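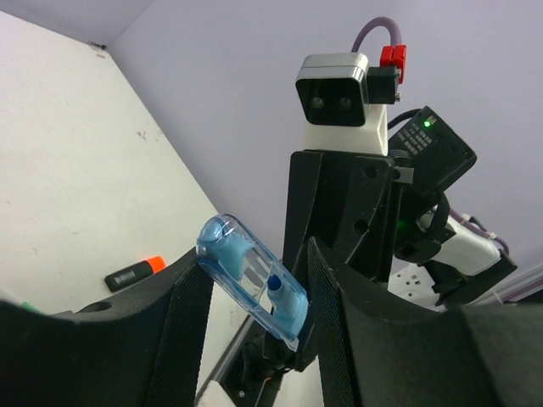 DRINISPORT, 27 Jan 2024
By Gedberg Desk Notes

Print this thread | E-mail this thread

Pens and small desk stuff this weekend. I put it off all through the holidays and the drawer stopped closing, so it all came out onto the white table.

First thing I look at is anything that's a container for something else. The clear tube case with the pale blue cap is a good example. It takes up a lot of room for what it does. Cases like that only work in a drawer if the drawer is deep, and mine isn't.

So the question is whether the case stays or whether what goes in it gets a slot in the organizer. I'm leaning toward the case for travel and a slot for everyday.

For anyone who missed the last thread: the drawer is from Dreser, the shallow one with the metal runners. I've had it two years. Good drawer, bad for pens. Everything rolls to the back when you shut it.

I had a plastic tray in there before. It had long sections and I filled them by color, and that lasted until I needed a pencil in a hurry. Sorting by color looks nice. I don't reach for things by color, though.

This time I'm sorting by how often I use a thing. Daily, weekly, hardly ever. Daily goes in the organizer on the table. Weekly goes back in the drawer. Hardly ever goes in a box on the shelf, and I check the box in March.

Rule for the box: if I haven't opened it by March, it goes to the swap shelf at the Tak building. They take pens if they write. Please test them first, I've picked up dry ones there more than once.

On testing. Scrap paper, a few loops, cap back on. If it skips, I try it again on a fresh spot. If it still skips it's out. I used to keep the skippers for "later" and that is how I ended up with a drawer that won't close.

The round teal organizer is going to stay on the table. Open middle, thin dividers running out to the edge like slices of a pie. Easiest to start it with nothing in it. If you try to fix one that's already full you just move the same mess over one slot.
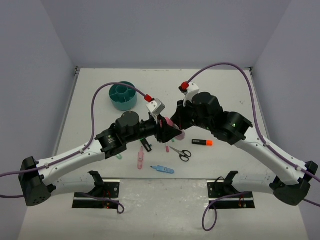
Tall things go in the middle and short things around the outside. I tried it the other way at work and you end up reaching over the pens to get an eraser – annoying, and you knock things over.

Leave two slots open. I know it feels like a waste. Something new comes home every month and it needs a place to land.

Someone asked if I wipe the table down first. Yes, damp cloth, then dry. Pencil dust on a white top gets on your sleeves.

Someone else asked how long this takes. I set a timer for 20 minutes and stop when it rings. Whatever is still out goes in a bowl and I do another round the next day. Two rounds is usually enough for one drawer.

Still undecided on highlighters. I use them weekly at most but they're too fat for the drawer tray. Might give them their own slot and see.

Paper clips are next, then the cable drawer – that one will be its own thread.

This site uses cookies to remember your settings. Accept | Manage choices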